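Binham cell paused after grip faults in simulation

Jul 20, 2023

The two-arm handling cell planned for Binham will not move to hardware this month. Vitalii Stasiv stopped the simulated trials after the near arm closed on a part, reported a good grip, and then carried on through the lift with nothing in its fingers. The fault showed up 25 times in a batch of 3000 runs.

Tymofii Kushnir went through the logs and found the cause in the grip check. The controller was reading finger position only. If the fingers stalled against the tapered end of the part, the gap looked right and the check passed, even when the part had already slipped out.

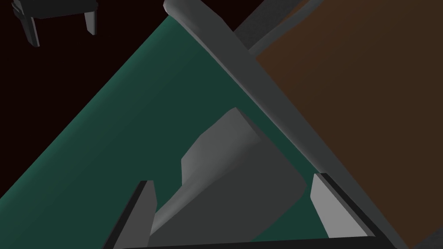
The second arm made matters worse. It waits for a "held" signal before it starts down, and it had no way to tell a real one from a false one. In 2 of the runs the arms came close enough to trip the collision limit -- on real equipment that would mean a hard stop and probably a bent finger.

The check now needs both finger position and a steady force reading before the signal goes out. If either one drops during the lift, both arms hold where they are. Vitalii is also moving the approach point closer to the wide end of the part.

A new batch of 3000 runs is being set up with the same starting positions. Teams waiting on cell time should talk to Tymofii about the revised schedule.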